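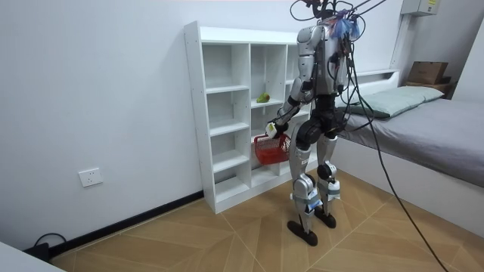
**gritpail** – 11 Feb 2023

Has anyone tried the Tetiswood "no-buy pantry" plan? You pay $104 and eat down what you own for 13 weeks. The Ziltdale group swears by it. I don't see what the money is for.

**mossandmortar**

Did it last July. Grocery bill dropped by a lot. The weekly worksheets kept me on track.

**gritpail**

Dropped compared to what, though? If you're living off canned beans you paid for in the spring, you already spent that money.

**mossandmortar**

Sure, but those beans would have sat there until they expired. Mine usually do.

**lowtide_8**

I got as far as week 8. The worksheets are a list with boxes next to it. You can make that on the back of an envelope. And the "saves $800" line on their page has no source at all – I emailed and got a coupon back.

**Erar_fan**

You're paying for structure. People pay for gyms too.

**gritpail**

Gyms have equipment.

**Erar_fan**

OK, but the Erar app is free and does the same tracking. Try that before you write off the whole idea.

**lowtide_8**

Free until it wants your card for more than one shelf list. I took it off my phone.

**mossandmortar**

The library on Esteban has the Tetiswood book, older edition. Same plan minus the worksheets.

**gritpail**

That I'll try. Still doubt the $800.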